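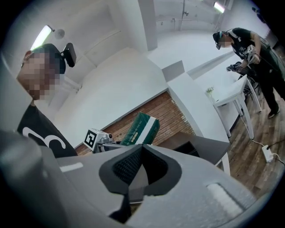

Plurkarell opens recording of everyday handling tasks for the Bolletti learning system

Sokov, October 2024

Plurkarell, the company from Sokov which develops software for robot arms in packing and returns work, announces today that it has started the second stage of data gathering for its learning system Bolletti. In this stage, people carry out simple handling tasks with hand-held grippers, and the recordings of their movements are used as examples from which the system learns. The work is done together with Malhotra, a supplier of packaging services, and will continue until December.

The first stage was carried out last winter with a robot arm which was guided by an operator from a desk. The results were useful, but the work went slowly, and the operators became tired quickly. A person who moves the arm from a distance does not feel the weight of the object, and so is very careful with every movement. The recordings from that time show many stops and small corrections, and the system learned these as well. When the arm later had to pick up a box by itself, it also stopped before the box, as its teachers had done.

For this reason Plurkarell decided to leave the robot arm out of the recording. The person now holds the gripper directly in the hand, walks up to the table and takes the object in the same manner as they would do it at home. A camera on the gripper sees the object and the fingers at close distance. Participants also wear a camera on the head, so that the same action is recorded from the height of the eyes. A printed black-and-white pattern on the gripper helps the software to find its position in the other recordings.

The fingers of the gripper are soft and covered with a textured surface. They bend a little when they close, and they take the shape of what is between them. This was an important wish from Malhotra, whose customers send goods in very different packaging, and often in packaging which must not be scratched or pressed flat.

How a session is organised

A session lasts 30 minutes, and after this there is a break. Before the start, the participant receives a card with the task of the day, for example "take the box from the table, turn it and give it back with the label to the front". The card says what should be reached at the end. It does not say with which side the object should be taken or how fast the hand should go. Two persons with the same card can do it very differently, and both recordings are kept.

At present the programme has 11 tasks. Some of them are done by one person alone. Others need two persons with two grippers, when one gives an object to the other or when one holds a bag open and the other puts something inside. The tasks for two persons are new in this stage. They are more difficult to record, as the timing of both grippers must be brought together with great exactness, and in the first weeks Plurkarell had to repeat a good part of them.

The recordings take place in the company's own office in Sokov, a bright room with a wooden floor, while the usual work goes on at the desks. Plurkarell considered to build a separate studio with grey walls and constant light, and a price for this was requested. In the end the development team spoke against it. A system which has only seen grey walls gets in difficulty when it meets a real room, with people passing and lamps that reflect on the surface of the table.

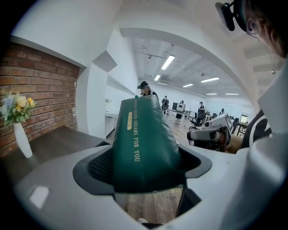
Packaging which changes its form is at the centre of the second stage. Boxes with hard sides were already treated in the first one, and the system handles them in a satisfactory way. Bags are another matter. The system has to learn where a bag can carry force and where it only folds. A dark green padded bag, such as the one standing upright between the gripper's fingers, narrows towards the top, and its glossy surface has small wrinkles which catch the light. The gold lettering down its side is also of use to the developers, who can follow from the letters whether the bag has turned in the grip between one moment and the next. The same object is taken many times from different sides, in front of the brick wall and in the open part of the office, with flowers and plants near it, so that the system learns to separate the object from what is around.

Mistakes remain in the collection

A question which Plurkarell often receives from customers is what happens with recordings where something goes wrong. The answer is that most of them are kept. If an object slides in the fingers and the participant takes it again, the recording receives a mark and goes into a separate part of the collection. The developers of Bolletti use this part to teach the system how to recover. Only recordings in which the camera was covered, or in which the file is damaged, are deleted.

Every recording is looked at by a second person before it is used. This person checks the beginning and the end of the action, writes a short sentence on what was done, and marks the moment at which the fingers close. At this moment the checking takes longer than the recording itself. Plurkarell has therefore given this work to a team of four employees, who earlier took part in the sessions and know from their own hand how the tasks feel.

The privacy of the people in the room was discussed in detail before the start. Participants sign an agreement and can take it back without giving a reason. Faces are made unrecognisable before the recordings leave the company's own computers. This applies also to colleagues who only walk through the background. Malhotra receives the trained system for its tests, but no recordings.

Next steps

In December, Bolletti will be tested on a robot arm at a packing station of Malhotra. The arm will be fitted with the same type of fingers as the hand-held gripper, so that what was learned by hand can be carried over with as little change as possible. The test will begin with boxes and padded bags. Thin plastic bags will follow later, when enough examples exist. Almost 10 kinds of packaging are foreseen for the whole test, and the list will be agreed by both companies before the recording stage closes.

Plurkarell does not expect that the arm will reach the speed of a trained packer in this test. The aim is to find out in which situations it needs help and how clearly it can ask for it. Results will be shared with customers in written form after the test is finished.

Participation in the sessions is open to adults who live in Sokov or nearby. Experience with robots is not required. Left-handed persons are especially welcome, as they are still few in the collection. The time is paid, and travel by public transport is refunded.

About Plurkarell

Plurkarell develops control and learning software for robot arms which work with packaged goods. The company has its seat in Sokov. Bolletti is its learning system for grasping, turning and handing over objects.

About Malhotra

Malhotra packs, repacks and inspects goods for online shops and small manufacturers, including the handling of returned orders.

Questions from the press and requests to take part in a session can be sent to the Plurkarell office in Sokov. Visits during the recordings are possible by appointment.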